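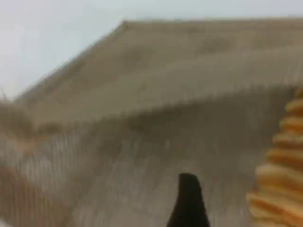 Gumance opens bookings for its soft-goods handling kit

Print this article
Email to a friend

Gumance has opened bookings for the second release of its soft-goods handling kit, the package it sells to small workshops that want a robot arm to pick up things without a fixed shape. The kit covers rugs, fleece, felt offcuts, bagged fibre and similar stock. Members who asked about it after the November meeting can now arrange a trial through the Filtimlow office.

The kit comes in one crate and weighs 31 kilograms packed. It contains a pair of slim black fingers, the drive unit that opens and closes them, a wrist camera with its bracket, a small control box and the cabling. The arm is not included. Gumance lists the arms it supports in the back of the manual, and the Filtimlow office will check a model number over the phone before you commit to anything.

Pile is hard for a gripper. A camera set close to the work sees very little except streaks of the same colour, and a depth reading taken off long fibres tends to wander between the tips and the backing. The first release dealt with this by asking the operator to mark a grip point on a screen for every pick. The new software works from recorded demonstrations. An operator guides the arm through the job by hand a number of times, the control box stores the camera view along with the finger position, and the kit builds its own routine from that.

Gumance recommends 263 demonstrations for a new material. We thought that was a lot when we first read it, but the recordings are short and the count carries over if you stop for lunch or go home. A change of colour in the same material does not need a fresh set. A change of pile length does.

We had a unit on loan at Flultbridge for six weeks and used it mostly on sheepskin-type covers and shag offcuts. Folding was better than expected. The fingers found a raised edge and took hold of it without dragging the layer underneath, provided the cover was laid with the nap running away from the arm. With the nap running toward the arm it missed often enough that we stopped trying. Picking a single piece from a stack was slower, and on very loose fleece the fingers sometimes came away with a tuft and nothing else.

Cleaning takes more time than the brochure suggests. Fibre works its way into the joint behind each finger and has to be pulled out with tweezers. We did this at the end of each shift. Gumance sells a fabric sleeve that keeps most of it out -- it fits over the drive unit and closes with a drawstring -- and we would order one with the kit. Replacement fingertips are a stocked item. The maker rates a pair for 2,000 picks on abrasive backing and longer on plain cloth. Ours showed no wear worth mentioning by the end of the loan.

The software was easy to get along with. Recordings can be replayed and deleted one at a time, which saved us from keeping several poor ones made on the first morning. The control box does not need an internet connection once it has been set up, and the files can be copied to an ordinary memory stick. The manual is clear on installation and thin on fault codes.

Llorente is handling service and spare parts. Units that need repair go back to its workshop in the original crate, so keep the foam. Callouts are available at the usual hourly rate, and the warranty covers the drive unit and control box but leaves out fingertips and cables.

Trials run for one week and are open to any member workshop with a supported arm and a clear bench. Bring your own material. To book, contact the Filtimlow office before 4 p.m. and have your arm's model number ready.

Print this article
Email to a friend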